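Datasets > Oral history > Stevdale bus memories

Print this page | E-mail this page

# Stevdale bus memories, README

Version 2, May 9, 2024. Replaces the January one, please bin that.

## What it is

Typed-up interviews with people who rode or worked the Stevdale to Baran buses. 30 interviews, 800 short passages. Plain text plus one CSV. English, quite a bit of dialect, left as spoken.

## Files

- `passages.csv` - the lot, one passage per row
- `full/` - whole interviews, one file each
- `stops.txt` - old stop names and what they're called now. Brandine Corner has had three names, see notes in there

## Columns

- `id` - don't renumber, the index depends on it
- `speaker` - initials only
- `role` - driver, conductor, passenger, depot
- `decade` - as the speaker rememebered it, not checked
- `text`

## Known problems

- Seven passages have no decade. Left blank. Not zero!
- Fares are a mess, old money and new money mixed. Haven't converted anything.
- "Top road" means two different roads depending who's talking. Tagged where I could tell.
- Commas inside quotes break the import in older spreadsheets. Use UTF-8, tab option off.
- Depot interviews are short, tape hiss on most of them.

## Permissions

Everyone signed. Two speakers asked for surnames of workmates to come out, done, shown as [name]. If you find one I missed tell me and I'll fix it same day. Fine for schools, local history, research. Not for adverts.

## Credit

Typing and checking by Wulan Saragih, hosting by Pretico. Please cite the version number, seperate from the date. 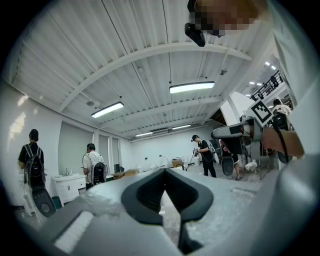

Next version gets the Baran school-run interviews, once the stop names are sorted. Audio stays offline for now, ask if you need a clip.

Contact | © Pretico | Back to top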